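Feven Table Notes: a data card and README
Posted in August by the bench team at Curkent

What this is

Feven is a set of recordings and written notes from the arranging tables at Dratbridge, where artificial flowers and greenery are sorted, trimmed and put together for shop displays, hotel lobbies and the like. We are a small team inside Curkent, and we were asked to see which parts of the table work could be handed over to a pair of arms and which parts ought to stay with the people who have been doing them for years. This file tells you what is in the folder, how it came to be there, and (at more length than a README usually allows itself, for which we hope you'll forgive us) what the change has meant for the folks at the tables.

If you only want the contents, skip to "What's in the folder."

Why flowers

Artificial stems are a nice, stubborn problem. They bend, they catch on each other, and no two sprigs come out of the carton lying the same way. A leaf that looks like a handle will often pop right off if you pull on it. The arrangers know all this in their fingers, and part of our job was sitting next to them long enough to get some of it written down. We drank a great deal of their coffee in the process, and we are grateful for it.

What's in the folder

recordings/ holds 668 table recordings, each one covering a single task from start to finish.
stills/ holds 3039 stills pulled from those recordings, mostly from starts and finishes.
notes/ holds the arrangers' comments, typed up from paper and lightly cleaned for spelling.
tasks.txt lists the 44 tasks by their plain names, such as "greenery to tray" or "spread the leaves."
splits/ has the lists we use for training and checking. Please keep them as they are if you want to compare your results with ours.

Byun is the little program that plays the recordings alongside the notes. It has its own README, and it runs on a fairly old laptop without complaint. Recordings open without Byun too, but you'll lose the notes panel, and we think the notes are the best part.

How the work has changed at the tables

Before the arms came in, an arranger would spend the first stretch of each shift pulling greenery out of cartons and setting it into trays. It's dull work and hard on the thumbs. The plan was for the arms to take over the tray filling and leave the arranging to people, and that is more or less how things have settled, though it took longer than the schedule said it would.

A few things we didn't expect. The arrangers used the sorting time to look over the stock, and when the sorting went away they found themselves partway through a bouquet before noticing a bad stem. So we put a checking step back in, done by hand, at the arrangers' request. Three of the tasks in tasks.txt were also taken off the arms' list altogether after people told us they'd rather keep them. Those recordings are still in the folder, marked "hand."

Pay grades stayed where they were, and the new duties (resetting the table, clearing a jam, labeling a failed try) were written into the job sheets. Almost everyone has now had a turn at labeling, and the labels got noticeably better once the people doing them were the people who knew the flowers. We would urge anyone setting up something similar to start there.

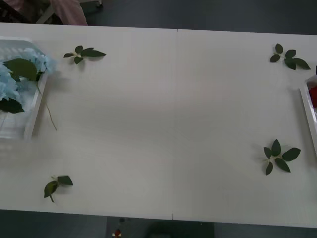

Loose greenery on the white table, with the blue hydrangea in the basket at left.

Labels and their limits

Each recording is labeled "done," "partly done" or "not done" by one person and looked over by a second. Where the two disagreed, both labels are kept, and you'll find the second one in the column called other_label. Sprigs that overlap are the main cause of disagreement. Tray edges are another, especially when a stem is half in and half out, and we never did arrive at a rule that pleased everybody.

All of the stock is artificial, so please don't lean on this set for fresh flowers. The lighting is even throughout, and a model trained here may be unhappy near a sunny window.

Using the files

You're welcome to use Feven for research and teaching. Please don't use it to time or rank individual workers. That was a promise we made at the tables before recording began, and it travels with the files.

Related items
Byun: getting started
Job sheets for shared tables, Dratbridge edition
Labeling guide for arrangers
Feven change log

Contact: the Curkent bench team, by way of the Dratbridge front office | © Curkent | Back to top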